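Setting Up Your First Season in Galurberg Hockey

Updated 2024-09-30

Okay, you've got the game installed and you're staring at the main menu. This part covers Season Mode, the one I've sunk most of my evenings into since February (no regrets!).

1. From the main menu, pick Season, then New Save. Choose slot 2 if you can. Quick Play likes to write over slot 1, and I lost a whole playoff run that way.

2. Pick your club. I always tell new players to go with Heltunthorpe. They've got a decent goalie, a young defense, and fans who don't turn on you after one bad week. Skorach has the better forwards but hardly any money.

3. Set your budget to 2000 credits. The slider goes higher, but then the owner expects a trophy right away and you'll be fired by midseason.

4. Open Lines and set up 2 power play units. Leave auto-change on for now.

5. Set period length to 6 minutes. Shorter games make the stats look silly, and longer ones wear out your top line.

Note: Trades stay locked until you've played your opening game. It's not a bug, I promise.

Caution: Don't turn the game off while the little puck is spinning in the corner. It's saving!

6. Go to Arena and pick your home rink. The Pavliuk rink is narrow, so it's great for teams that like to hit and miserable if you want to pass.

7. Last stop is Uniforms. Pick a main color, a trim color and a lettering color, then hit Confirm twice (the first one only closes the color wheel).

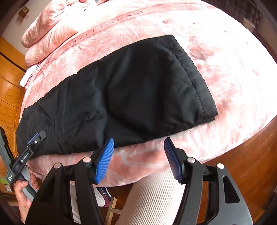 Uniform colors can be changed between seasons but never during one, so play with the preview a bit before you confirm. Try it under the arena lights too, where pale shades wash out. If you're stuck for ideas, steal them from whatever's lying around your room. My road uniform came straight off the bed: black like the quilted padding, pink trim from the blanket, and a darker pink for the player names, same as the SWEET DREAM lettering. Once you've confirmed, press Start Season and you're off to training camp.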